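I bought the gray bin for the wrong job

I have a weakness for containers. My sister says I don't have hobbies, I have storage for hobbies, and she's not wrong. So when I tell you I've been living with one large gray bin since last spring and I have a whole page of opinions about it, please understand that this is a calm and moderate position for me.

The bin is the Zidel open bin, the big rectangular one, in gray. It comes in gray. I asked the shop if there was another color and Octavian Barbu, who runs the counter at Skekcombe, just pointed at the stack. They go for $100 each, or they did when I bought mine, and I walked in planning to get one and walked out with 2 because he told me they nest. (They do nest. More on that, and not all of it good.)

What I wanted it for

The plan was fabric. I had yards and yards of upholstery remnants in cardboard boxes, the boxes were going soft at the corners, and I wanted something I could dig around in without the sides caving in. Bin number one went under the cutting table, full of wool and canvas, and for three weeks I was in heaven.

Then I got tired of crouching. It's an open bin, there's no drawer action, no front flap, nothing. To see what's at the bottom you have to haul the whole thing out from under the table, and once it's full of canvas it does not want to be hauled. So the fabric moved to shelves like a normal person's fabric, and I had two big empty bins looking at me.

What I ended up using it for

Sorting! I can't believe I didn't think of it first. Once it's up on a table at waist height it turns into a completely different product. You tip a whole mess of stuff in, you stand there with a cup of coffee, you pick through it, and nothing rolls onto the floor. I've done hardware, buttons, a coffee can of mixed screws from my late uncle's garage, Christmas light clips in December, and one truly awful bag of assorted zipper pulls that I'd been avoiding for years.

The shape is why it works. The sides are high enough that small things don't hop out when you drag your hand through them, and the bottom gives you a good stretch of open space to push the keepers to one end and the junk to the other. I tried the same job in a baking sheet (too shallow, screws everywhere) and in a storage tote with a rounded bottom (everything slides back into the middle, maddening). The bin beats both of them easily.

My friend Anca Stoica borrowed my second one to sort beads for a craft fair and then didn't give it back for two months. When I finally got it home she'd gone and ordered her own.

The finish

Okay, here's where I have to be a little grumpy. The outside is lovely. It's a smooth matte gray, doesn't show fingerprints, wipes clean with a damp rag and a drop of dish soap. Mine still looks respectable from across the room.

The inside is another story. If you put metal in it and push the metal around, it's going to scratch. I got my first marks the very first evening with the screws, and after that I stopped being precious about it. A year of use and the floor of mine is dull and scuffed all over, with the worst of it wherever I tend to shove things. I don't mind, it's a work bin. But if you're imagining this on an open shelf in a pretty room holding throw blankets, and you also plan to use it for something rough on the weekends, buy a separate one for the rough stuff.

I did try lining it. I cut a piece of felt for the bottom and that was nice and quiet for buttons, terrible for anything with a thread on it. Little screws grab felt and hang on for dear life. Then I tried a sheet of shelf liner, the rubbery kind, and that wrinkled. These days I go bare and just accept the noise. And it is noisy, I should say that. Pouring a coffee can of screws into this thing in a quiet house is a good way to find out who's napping.

The nesting business

Yes, they nest. With two of them it's fine. You do need to put something between them, a folded towel or a bit of cardboard, or they grab each other and you end up sitting on the floor with your feet braced against one and both arms around the other. Costel Vlad down the street has a stack of 8 in his workshop and keeps a strip of old carpet in between each pair, and his come apart with no trouble at all. I wish I'd known that before I pulled a muscle.

Where to put it

Put it on a table. I've said it already but I'm saying it again. A sturdy one, too, with some surface left over next to the bin for your little jars or cups or whatever you're sorting into. And check the light. High sides mean shadows, and if your lamp is off to one side you'll have half the bin bright and the other half murky, which is a pain when you're trying to tell a brass screw from a brassy-looking steel one. I ended up with a clamp lamp almost directly overhead and that fixed it.

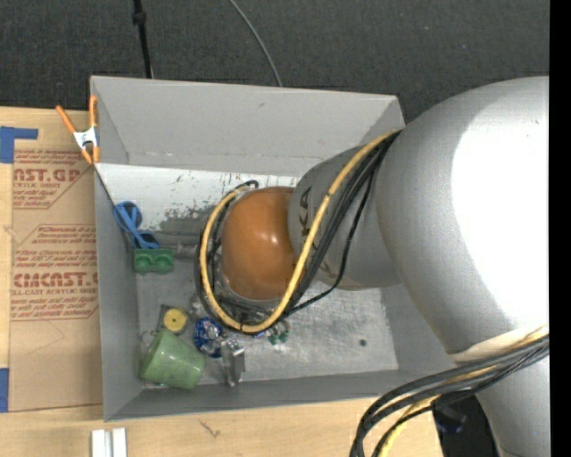 Large gray bin on a light wooden tabletop, wear showing inside.

The other thing about tables is the height. Mine is a regular dining height and the bin adds quite a bit on top of that, so if you're short (I'm short) your arms end up going up and over the rim, and after an hour your shoulders will let you know. Standing works better than sitting. I tried it on a stool once and gave up before I'd gotten through the first handful. A lower bench would be perfect, if you've got one.

How it compares

I've had two others through the house. The Surdu bin is cheaper and lighter, and I liked it right up until I loaded it, when the long sides started to bow out. Fine for yarn or stuffed animals. The Prorkon is the fancy one, with a lid and molded handles, and I really wanted to love it, but the lid takes up as much room as the bin when you're not using it and I never once put it back on. If you need a lid for dust or for cats, get that one. I don't have cats anymore, so the Zidel wins for me.

A couple of people asked in the comments on my cutting table post whether you can buy it in a smaller size. There's a half size, and Apolline Royer wrote to tell me she uses it for cutlery and serving spoons at her catering kitchen and likes it a lot. I haven't tried it myself. I'd worry about losing that open floor space, but for spoons it probably doesn't matter one bit.

Things I'd change

A grip of some kind on the short ends. I've carried mine up the basement stairs more times than I'd like, and hugging a big box with nothing to hold on to gets old fast. I'd also love it if they'd sell it with a fitted mat for the inside, one that lies flat and doesn't grab. And a lighter color inside would help a ton with spotting tiny dark things. I lost a black snap in there for a full ten minutes.

Would I buy it again

I already did, kind of, by walking out with two. The price stung a little for what is, let's face it, a big gray box. But I use one of them nearly every week, it hasn't cracked or warped, and I've finally gotten through the whole backlog of cans and bags and mystery jars. For sorting on a table I'd give it an enthusiastic yes. For stuffing under a table and forgetting about, save your money and use cardboard.

If you go to Skekcombe for one, ask to look over the bin before you pay. One of mine had a ding in the rim that I only noticed at home, and they knocked a few dollars off when I called, but it would've been easier to just pick a different one from the pile. Next up I'm doing the small parts cups I sort everything into, as soon as I figure out which of my three kinds I can stand to recommend.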